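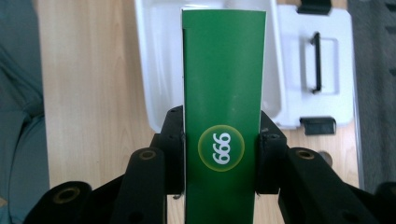
Hussam Srour asked why the software needs to be told about grip at all, if a person's hand closes on a box without any sums being done. It is a fair thing to ask. A hand is doing a great deal of work when it closes on a box. The nerves in the fingertips send signals, the brain compares them with what it expected, and the muscles are adjusted many times before you notice. A computer has to have each of those steps written out for it.

This page explains how one program, called Skutgate, does the job. Words in capitals are explained at the bottom.

Step one: finding the box

A camera does not see a box. It records a grid of coloured dots called PIXELS, and each pixel is stored as numbers. The first part of Skutgate sorts the pixels into groups. Pixels that sit side by side and have nearly the same colour usually belong to the same thing. A green carton in front of a pale wooden table is easy to sort. A white lid beside a white tray is harder, as the numbers for both are close together, and the program must look for the thin grey shadows between them.

Printing on a box can also cause trouble. The carton here has a round logo with 666 on it, turned sideways. Tip your head one way and you read 666. Tip it the other way and you read 999. A program that reads numbers has to know which way is up before it can give an answer, and the digits alone will not tell it. Skutgate does not try to read them. It treats the logo as part of the green face and moves on to the edges.

Step two: finding the edges

An EDGE is a line where the numbers change suddenly. The program wants the left edge and the right edge, which are the places where the two jaws will press. It measures the gap between them in pixels and then changes pixels into millimetres. To do that it needs to know how far away the box is. The same box looks wide when it is close to the camera and narrow when it is at the other end of the room. You can test this with your thumb and a parked car.

Step three: closing the jaws

Now a second program, Trokatard, takes over. Its job is CONTROL. It works in a loop:

Measure how far apart the jaws are.
Compare that with how far apart they should be.
Move a little to make the difference smaller.
Go back to the start.

If the difference is large, the jaws move quickly. If it is small, they move slowly. This is called proportional control, and you do the same thing when you fill a glass at the tap and turn the water down near the top.

The loop must also know when to stop. Cardboard bends. Too little force and the box slides out. Too much and the sides buckle. Trokatard watches how hard the motor is working, and when the effort rises past a set limit it holds the jaws where they are.

Step four: checking

In March we ran the two programs together on 1,048 practice grips. They held the box in 1,046 of them. The other 2 were dropped. Both drops had the same cause: the program had mistaken a fold line on the cardboard for the edge of the box, so the jaws were sent to the wrong place. The control loop had done exactly what it was told.

To fix this, the program now takes 3 measurements of each edge, at the top, middle and bottom, and will not close the jaws unless they agree.

Something to try

Cut a strip of paper and draw a row of squares on it. Colour the left half green and leave the right half white. Write 9 in each green square and 1 in each white square. Subtract each number from the one beside it. Wherever the answer is not zero, you have found an edge, using the same method as the computer.

Words in capitals

PIXEL: one dot in a digital picture.
EDGE: a place where the pixel numbers change suddenly.
CONTROL: measuring, comparing and correcting, over and over.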